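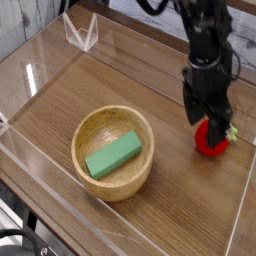 # Tetar Skusell 桌面托台套装

货号:1292
系列:Skusell
品牌:Tetar
供货:Gachanja 器材部
发货仓:Dondstead
页面更新:2026年1月15日

Skusell 托台是放在现有桌面上使用的成套台面,由木纹底板、透明亚克力围板和一组台面配件构成。适用于小件物品的取放、归位、分拣练习,以及需要固定台面范围的陈列和教学。底板与围板分件包装,到货后由用户自行组装。

本页适用于现行版本。旧版底板与现行围板的安装槽宽度不同,不能混装,判别方法见“版本区别”一节。

## 供货范围

标准套装包含以下内容:

- 底板,中褐色木纹面,亮光表层
- 左侧围板、右侧围板、后侧围板,透明亚克力
- V 形支架,透明亚克力
- 圆形木碗,浅色
- 长方形块,薄荷绿
- 毛绒果,红色,圆形,顶部带浅绿色叶片
- 底板防滑垫
- 围板嵌条
- 组装说明

前侧围板不在标准套装内,需单独订购。不带前侧围板时,托台的前边可直接进出物品,前沿嵌槽用随附的封条填平。

桌子不在供货范围内。照明、背景板及任何固定在桌沿上的支架同样不在供货范围内。

## 主要参数

| 项目 | 数值或说明 |
|---|---|
| 底板长度 | 760 mm |
| 围板高度(自底板上表面量起) | 100 mm |
| 围板厚度 | 6 mm |
| 底板表面 | 木纹,细密平行纹线,亮光 |
| 围板材料 | 透明亚克力 |
| 围板安装方式 | 嵌槽加嵌条,无胶 |
| 木碗形状 | 圆形,侧壁光滑 |
| 木碗表面 | 可见木纹,各件纹路不同 |
| 使用环境 | 室内,干燥 |

底板长度沿纹线方向测量,包含两端嵌槽。围板高度不含插入嵌槽的部分,核对备件尺寸时应以备件标签为准,标签上的数值为含插入部分的总高。

## 底板

底板表面为中褐色木纹,纹线细而平行,沿长边方向排列。表层为亮光处理,便于擦拭,对粉尘和指印的显示也比亚光面明显,每次使用前应目视检查一次。

亮光表层会反射上方和侧面的光源,形成条状亮斑。颜色较深或较鲜艳的物品放在台面上时,物品下方会出现淡淡的同色反光。对反光敏感的用途(拍摄、颜色比对、低对比度物品的辨认)应在定位前调整灯具角度,或改订亚光底板。亚光底板的外形尺寸和嵌槽位置与亮光底板一致,围板可直接移装。

底板为单面使用。背面没有木纹层,只供粘贴防滑垫,不可翻面放置。

底板边缘的嵌槽深度一致,左右两侧可互换。后侧嵌槽两端带有限位台,安装后侧围板时以限位台为准,不需另行测量居中。

### 对桌面的要求

托台应放在平整、稳定的桌面上。桌面尺寸应大于底板,使四角的防滑垫全部落在桌面以内。木桌、层压桌面和石材桌面均可使用。桌面有明显翘曲时,底板四角会出现高低差,木碗等圆形件可能缓慢移位,应先垫平再使用。

桌沿如装有夹具、螺栓支座或走线,放置托台前应确认底板下方没有压住线缆。线缆压在防滑垫下方会使底板一角抬高,也会损伤线缆护套。

## 围板

左、右、后三块围板均为透明亚克力。围板用于标示台面边界,并阻挡滚动的小件越过边缘。围板不是承重件,不可倚靠、坐压或用来提起整个托台。

透明围板的板边会出现较亮的反光线,尤其是朝向窗户或灯具的一侧,属于材料特性,不计为缺陷。判断板面是否有划伤时,应从正面平视,避开板边反光。

围板之间不设角连接件。相邻两块围板在转角处留有窄缝,用于容纳热胀冷缩,组装时不要用胶封死。已经用胶封闭转角的围板不接受退换。

### 围板的拆装次数

嵌条为软质件,反复拆装后夹持力下降。拆装超过 100 次后应更换全部嵌条,只更换其中一段会造成围板受力不均。嵌条可按套订购,不单根出售。

不需要频繁收纳的用户可保持围板常装状态。搬运时应从底板两端托起,双手置于底板下方。

## V 形支架

V 形支架由两片三角形侧片构成,材料为透明亚克力。支架可搁在后侧围板上缘靠左或靠右的位置,不需要打孔,也没有固定螺丝。

支架仅靠自重和搁置位置保持稳定。搬动托台之前必须先取下支架。支架上不可悬挂重物,不可作为围板的提手。托台经常受到碰撞或振动的场合,应将支架另行存放。

支架左右对称,没有安装方向的要求。擦拭方法与围板相同。

## 台面配件

### 圆形木碗

木碗为浅棕色,圆形,侧壁光滑,内壁可见木纹。碗在本套装中作为收纳容器使用,用来承接放入的物件,或作为取出物件的起始位置。

木碗属于教具配件,不作食品容器出售,未按食品接触用途进行处理。不可盛放液体,不可浸泡,不可放入微波炉、烤箱或洗碗机。

各件木碗的颜色深浅和纹路走向有差别。需要多只外观接近的木碗时,应在同一张订单内一次订购,并在备注栏填写“同批”。分次订购的木碗不保证颜色一致。

木碗放置时碗口应朝上。碗底为平底,放在亮光底板上可平移,需要固定位置时可在碗底加贴小块防滑垫。加贴后应确认碗口仍保持水平。

### 长方形块

块体为薄荷绿色,长方形,顶面平整,两端方正。块体较长,平放于木碗内时占去碗内大部分长度。若练习要求块体完全平落于碗底,应沿碗的直径方向放入,偏离直径时,块体一端可能搭在碗壁上。

块体与木碗按同一货号配套。单独补订块体时须填写托台货号,以免发错长度。其他系列的绿色块颜色相近,长度不同,放入本木碗后可能高出碗沿。

块体边缘出现缺口或毛边后应停止使用。不可用刀具自行修整,修整后的块体尺寸不再符合配套要求。

### 毛绒果

毛绒果为红色,外形圆,顶部有一小片浅绿色叶片。表面柔软,受压后会变形,适合与棱角清楚的长方形块搭配使用,作为软硬、圆方不同的两种取放对象。

长时间受压后,毛绒果需要一定时间恢复外形。收纳时应放在最上层,不要压在木碗或底板下面。叶片为缝制件,不应作为提拉部位。取放时应夹持或握持果身。

毛绒果在台面上的停放姿态不固定,叶片可能朝上,也可能偏向一侧。要求叶片方向一致的练习,应在每次开始前人工摆正。

## 组装

组装需要一块软布和一张大于底板的空桌面。不需要电动工具。

1. 在空桌面上铺软布,将底板木纹面朝下放在软布上。
2. 将防滑垫贴在背面四角的标记处,逐个按压。
3. 翻转底板,木纹面朝上,放到使用位置。
4. 检查嵌槽,清除碎屑。
5. 撕去围板两面的保护膜。
6. 先将后侧围板插入嵌槽,对准两端限位台,压入嵌条。
7. 再依次安装左侧和右侧围板。
8. 未订购前侧围板时,将封条压入前沿嵌槽。
9. 从上方观察围板是否竖直。倾斜时取出嵌条重新压装,不要强行扳正。
10. 需要使用 V 形支架时,最后将其搁到后侧围板上缘。

嵌条应从一端向另一端连续压入。从中间开始压入会使嵌条在两端堆积,造成围板翘起。低温环境下嵌条变硬,应先在室温下放置一段时间。

保护膜撕去后,板面可能带有静电并吸附灰尘。用微湿软布擦拭一遍即可,不要干擦。

## 推荐布置

左右手使用习惯不同的场合,可按以下方式布置。

**布置甲:** 木碗位于台面中部偏左,待取物放在右侧。物品由右向左移动。碗与左侧围板之间保留足够间距,避免放入动作碰到围板。

**布置乙:** 木碗位于台面中部偏右,待取物放在左侧。各项间距与布置甲对称。

**布置丙:** 木碗位于台面中央,待取物靠后侧围板放置。适用于需要由后向前移动物品的练习。毛绒果紧贴后侧围板时较难从后方夹持,应向前移出一段距离。

布置确定后,可用低粘胶带在底板上标记碗的位置。胶带不应在亮光表层上长期停留,每次使用结束后撕除。撕除时沿板面方向缓慢拉起。残胶用温水和中性清洁剂处理。

需要记录每次起始状态时,建议同时记录碗的位置、块体在碗内的方向和毛绒果叶片的朝向。只记录物品种类不足以还原布置。

## 清洁

| 部件 | 可用 | 不可用 |
|---|---|---|
| 底板木纹面 | 微湿软布,中性清洁剂 | 研磨膏,钢丝球,蜡 |
| 亚克力围板 | 微湿超细纤维布,中性清洁剂 | 酒精,丙酮,含氨玻璃清洁剂,干纸巾 |
| V 形支架 | 同围板 | 同围板 |
| 木碗 | 微湿软布,擦后立即晾干 | 浸泡,洗碗机,热风烘干 |
| 长方形块 | 微湿软布 | 溶剂,打磨 |
| 毛绒果 | 表面点擦,平放晾干 | 机洗,漂白,熨烫 |

清洁剂应先喷在布上,不要直接喷在底板上。液体流入嵌槽后不易排出,会使嵌条滑移。如已流入,应拆下围板,擦干嵌槽后再装回。

酒精会使亚克力板边出现细裂纹,裂纹通常从切割边开始。需要消毒的场所应在订购前与 Gachanja 器材部确认消毒剂种类,由此造成的裂纹不在保修范围内。

## 存放与搬运

短期存放可保持组装状态,台面上加盖防尘布。防尘布应覆盖到围板外侧,布面不要压在 V 形支架上。

长期存放应拆下围板。围板之间夹入软布或原装隔纸,平放或竖放均可,竖放时不要斜靠。斜靠存放的亚克力板会逐渐弯曲,弯曲后无法与嵌槽贴合。

底板应平放,木纹面朝上。叠放底板时,板间需有隔层,叠放数量不超过 6 块。木碗不要放在暖气、加热设备或直射阳光附近。

运输时使用原包装。原包装内的角部护块应全部装回,缺少护块的退货件如在途中损坏,由寄件方承担。

## 版本区别

现行底板的背面印有“Skusell”和货号。旧版底板背面只有系列名,没有货号。旧版嵌槽较窄,现行围板无法插入。强行插入会使底板边缘开裂。

旧版用户需要更换围板时,可选择以下方式之一:

- 订购旧版规格围板,供应至九月,此后按库存情况处理
- 订购现行底板及全套围板,原有木碗、长方形块和毛绒果继续使用

台面配件不受版本影响。V 形支架在旧版围板上可以搁置,但配合较松,不建议这样使用。

## 可选件与备件

| 名称 | 订购单位 | 备注 |
|---|---|---|
| 前侧围板 | 块 | 与左右围板同高 |
| 亚光底板 | 块 | 外形尺寸相同 |
| 左/右侧围板 | 块 | 左右通用 |
| 后侧围板 | 块 | 仅限现行版本 |
| 嵌条 | 套 | 包含全部边所需 |
| 前沿封条 | 根 | 未装前侧围板时使用 |
| 防滑垫 | 套 | 底板四角用 |
| V 形支架 | 件 | 透明 |
| 圆形木碗 | 只 | 纹路随机 |
| 长方形块,薄荷绿 | 件 | 须填写托台货号 |
| 毛绒果,红色 | 件 | 带叶片 |

台面配件可单独订购,不要求同时购买底板。亚光底板不能由已购的亮光底板加工而成,自行打磨会破坏木纹层。

## 到货检查

收货后应在撕去保护膜之前完成外观检查。

- 外箱角部是否凹陷
- 底板四角及嵌槽边缘是否完整
- 围板切割边是否有裂纹
- V 形支架两片侧片是否完好
- 木碗有无贯穿裂缝
- 毛绒果缝线是否完整

木碗表面的深浅变化、细小色点和纹路差异为材料正常现象。围板保护膜上的划痕不代表板面受损,应揭开一角确认。亮光表层在斜光下可见的轻微起伏属于允许范围。

发现运输损坏时,保留全部包装,连同外箱标签的照片提交给 Gachanja 器材部。只提交部件照片而没有外箱标签的,无法核对发货批次。

## 保修

底板、围板和 V 形支架对制造缺陷提供保修。嵌条、封条、防滑垫和毛绒果为消耗件,只保证到货时完好。木碗对到货时已存在的裂缝负责更换,使用中因受潮、受热或跌落产生的裂缝不予更换。

以下情况不在保修范围内:

- 使用酒精、丙酮或含氨清洁剂
- 在底板或围板上钻孔、切割、打磨
- 用胶封闭围板转角
- 以围板为提手搬动托台
- 旧版与现行版本部件混装
- 户外或潮湿环境使用

在底板上粘贴低粘标记不影响保修,由强力胶带造成的表层剥落除外。

## 订购与发货

订购时填写货号、底板表面(亮光或亚光)以及是否需要前侧围板。未注明底板表面的订单按亮光发货。

整套托台由 Dondstead 仓发出,底板与围板可能分两箱送达。两箱外标有同一订单号,收到第一箱后不必报缺。备件和台面配件合并为一箱,不与底板同箱。

批量订购时,可要求将木碗按颜色深浅预先分组。该项须在付款前提出,发货后不再受理。

已组装的托台退货前须拆下全部围板,清除底板上的标记胶带,并将配件按组装说明末页的清单装袋。清单须随货放入箱内。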